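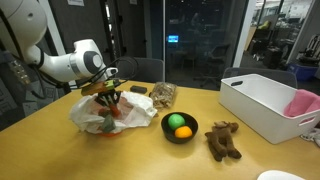

From: Ustyna Moroz
To: Clergy Formation list
Date: 2026-09-30
Subject: Re: Supervision requirements for lay pastoral assistants

Dear colleagues,

I write in response to Svyatoslav Ostapchuk's message, the relevant portion of which is quoted here for members who have recently joined the list.

> The August paper proposes that every lay pastoral assistant
> complete 100 hours of supervised visiting before being
> commissioned. Our parishes at Bilgate and Femska support the
> principle. We are less certain of its application in rural
> districts, where the nearest accredited supervisor may be
> 300 kilometres away. Could the Formation Office clarify
> whether supervision by telephone will be recognised, and
> whether visiting completed before enrolment may be counted?
>
> I would also ask the Office to consider the title itself. In
> Femska the word "assistant" is understood to mean a person
> who helps the priest with practical matters. Several of our
> candidates have been leading prayers at the nursing home for
> years and find the term confusing.
>
> Svyatoslav Ostapchuk
> Rural Dean, Bilgate

The Formation Office has considered these questions and offers the following guidance.

Supervision by telephone or video will be recognised for candidates in rural districts. The candidate and supervisor must meet in person on at least 3 occasions during the program, including the first meeting and the final review. Travel costs for these meetings may be claimed from the Bondarchuk Bequest. Claims should be signed by the rural dean and sent to the Office with receipts.

Visiting completed before enrolment may not be counted toward the 100 hours. The Office recognises that this will disappoint some experienced candidates. The purpose of the requirement is to give each person a regular opportunity to reflect on their visiting with a trained supervisor, and this cannot be done after the fact. Prior experience will, however, be taken into account at the selection interview, and the rural dean may comment on it in the letter of support.

On the matter of the title, no change is proposed at this stage. The wording follows the licence issued by the Bishop and would require an amendment to the regulations. Parishes are free to use a local title in their own notices, provided that it does not suggest the person is ordained. I would be glad to receive suggestions from Femska and elsewhere.

Members should also note a correction to the August paper. Section 2 states that written verbatim reports are to be kept by the parish. They are to be kept by the supervisor and destroyed at the end of the program. Under no circumstances should a report name the person visited. The reading list has been amended as well, and the Rilari lectures on the ministry of the sick are now recommended and no longer required.

Supervisors who are willing to take rural candidates are asked to write to me directly, stating the districts they can reach and whether they hold current accreditation.

Yours faithfully,

Ustyna Moroz
Formation Office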